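To: Varela Touring Section, members' list
From: Zyanya Arellano, Route Secretary
Subject: Re: Overnight stop at Plirneo, October tour

Dear members,

A question from the list is answered here for everyone.

> The route sheet gives 539 miles in total but shows no
> lodging between Derkel and Vonus. Are riders expected
> to cover that stretch in one day? Also, may we send
> panniers ahead?
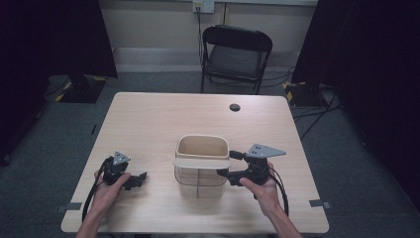

Riders will stop overnight at Plirneo, 35 miles past Derkel. The hostel was left off the sheet in error, and a corrected version will follow. Luggage may be sent ahead from Derkel, one item per rider. Small articles such as lights and spare tubes should be packed together in an open-top plastic container, similar to the cream one on the table, and labeled with the rider's name. Loose items will not be accepted.

The fee for the night is 304 pesos, payable at the desk on arrival. Breakfast is not included.
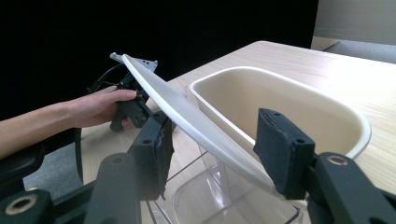

The desk closes at 9 p.m. Riders who expect to arrive later must inform me before leaving Derkel, so that a key can be arranged. Keys must be returned before departure. The road into Vonus has 3 unpaved sections, and tires should be chosen accordingly.

Regards,
Zyanya Arellano
Route Secretary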